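News > Set Visits > TV on Disc

A Day at the Korkby Disc Plant

2022-02-01 | By the Domer TV desk

I've bought TV box sets for half my life and never once wondered where they come from, so when Korkby opened its doors to fans I was in the car before breakfast! The big draw was season 5 of Trustholm, which lands on disc in April.

We started with the presses (so loud, bring earplugs) and then got to watch the sleeves go on. There were 217 of us on the tour, split into groups of 30, and my group asked way too many questions about deleted scenes.
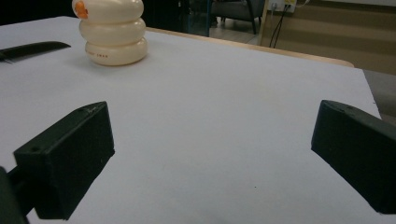 The screening room

After lunch they ran the first episode off a finished disc - no spoilers, but the diner fight is back and it's even sillier than last time. The commentary track had me snorting into my coffee. I wish they'd shown us the gag reel too, but that's staying under wraps.

Parking is free, the gift shop takes cards only, and the next tour is in the fall.

Recent posts
Korletey: The Complete Series finally gets a box
Trustholm season 4 on disc, reviewed
Our readers' favorite sitcom pilots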